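The Long Life of an Inside Door

By Siiri Ots 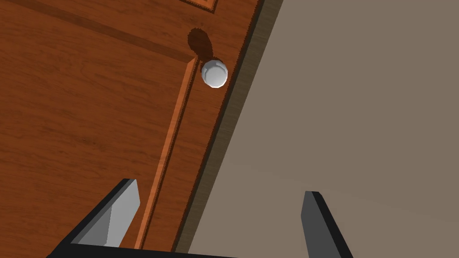
Llinos Prosser bought her house in Tranum in January and found 11 doors stacked in the shed. A previous owner had taken them down to open up the rooms. She has put nine of them back.

"You could hear the kettle from every bed," she says.

Open floor plans sold well for years, and a lot of old doors went to the dump. Now some owners want them again. Peter Doležal runs a salvage yard outside town and keeps a paper ledger of what leaves it. Last year he sold 728 inside doors. The year before, it was 547.

Most buyers come in with the wrong measurements. They measure the old door, or the opening, but seldom both. Doležal asks for the width at the top, middle and bottom, and for the side the hinges are on. Old frames are rarely square. A door that is a little too big can be planed down. One that is too small usually goes back on the rack.

Hardware is a separate problem. Older latches often don't match modern hole sizes, and a worn spindle will leave a knob loose however tight the screw is. Prosser replaced three latches and kept the rest.

Her last two doors are still in the shed. One is badly warped. The other belongs to a pantry that was torn out long ago, and she is thinking of making it into a desk.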